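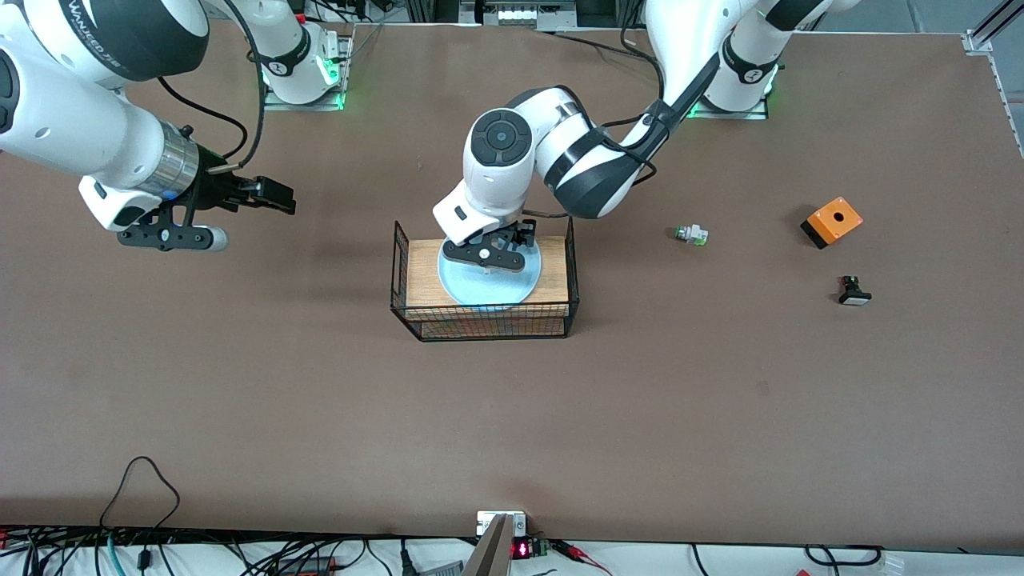
How do I complain about a one sided TV news segment?
Local station Sastmont ran a piece last June on the Harahap Street shelter. 500 people signed our petition and they didnt mention it, only talked to the guy who wants it closed. Who do I even write to? Station or the regulator?

Station first, in writing. Send it to the news director, give the air date and the show name, and say exactly what was wrong. One page. Keep a copy. Regulators mostly stay out of what a newsroom picks to cover, so don't expect much there.

Farah Subramaniam
9/17/26

Agree with above but add this. Split it in 2 parts: stuff that was false, and stuff they left out. False stuff can get a correction. Left out stuff, maybe a follow up if your lucky. We did this with Cesano Radio over the bus cuts, letter number one got a form reply, second one got a call from the producer. 3 weeks start to finish. Ask for the segment to be saved or grab it off their site now, they pull old clips.

Tudier reader here. dont bother, they're all the same. I wrote 37 emails to those people about the detention story and got zip. Go to the paper instead, or put your own version up and tag the reporter.

Farah again: 37 emails is probly why. Send one good letter, then wait. And if the reporter never called anyone on your side, put that in the first line.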